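Tillix (motion planning software)

Tillix is a planning and replay toolkit for robot arms, written mostly by Mohcine Belkadi and first released by the small firm Vosesel on 8/10/20.

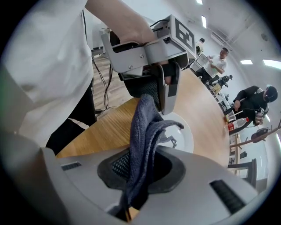 It takes recorded hand motions, cleans them up, and turns them into paths an arm can follow without bumping its own elbow (a common complaint with Gunska, the older planner it grew out of). Cloth folding and table clearing were the jobs its makers cared for most, and a good deal of the code still shows it, right down to the names of the settings. Version 3, which came along the next January, added a friendly viewer called Paredes, where a user can scrub through a recording and nudge the jaw opening at any step. The test library that ships with it holds 3,940 recordings, and a single plan may string together up to 94 of them.

See also: Gunska; Paredes viewer; Motion retargeting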